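Why grippy things grip: rubber, friction and worn edges
Materials for beginners, part 5

Pick up a glass with dry hands. Now think about picking it up in a pair of shiny metal spoons. The second job is much harder, although metal is stronger than skin. The difference is friction.

Friction is a force between two surfaces that touch. It acts against sliding. If you push a book across a table, friction pushes back. The size of the force depends on two things: what the surfaces are made of, and how hard they are pressed together.

Smooth and rough

A surface that feels smooth is still bumpy if you look closely enough. Polished steel has very small bumps. Sandpaper has large ones. Rubber is unusual. It is soft, so when it is pressed against something it changes shape and fills in the dips. More of the rubber then touches the other surface, and it becomes harder to slide.

This is why rubber is used on the soles of shoes, on bicycle handlebars and on the feet of ladders.

Matt and glossy

You can often guess how a surface will behave from how it reflects light. A glossy surface sends light back in one direction, so you see bright patches. A matt surface scatters light in many directions and looks dull. Glossy parts are usually easy to wipe clean. Matt, rubbery parts are often put where things are held.
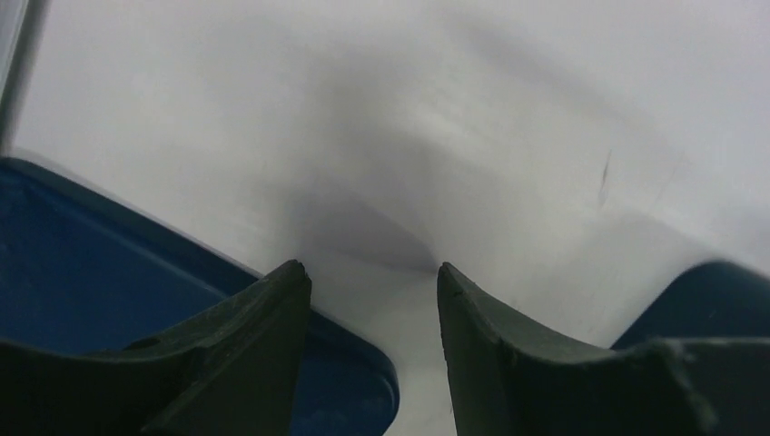 Matt, rubbery gripper fingers with squared tips. The blue housing on the left has a slightly glossy face.

Look at the tips of the fingers. There are small nicks along the top edge of the left one, and there are faint scuffs and specks of dust on both. Edges and corners are often the first places to show wear. A corner is small, so a knock is shared over very little material.

Dust matters too. Specks between two surfaces can keep them apart and reduce the grip. Wiping rubber with a damp cloth and letting it dry will often bring the grip back.

Try it: the ramp test

You need a tray, a ruler, an eraser, a coin and a plastic bottle top.

Put all three objects in a line at one end of the tray. Lift that end slowly. Stop when an object starts to slide and measure the height of the raised end. Write it down in millimetres. In our test with the Tastberg tray the coin slid at 80 — the eraser had still not moved at 100.

Now sprinkle a little flour on the tray and repeat the test. Compare the two sets of results.

Words to know
Friction: a force that acts against sliding.
Matt: dull, without shine.
Wear: damage that builds up through use.

Last updated December 5, 2025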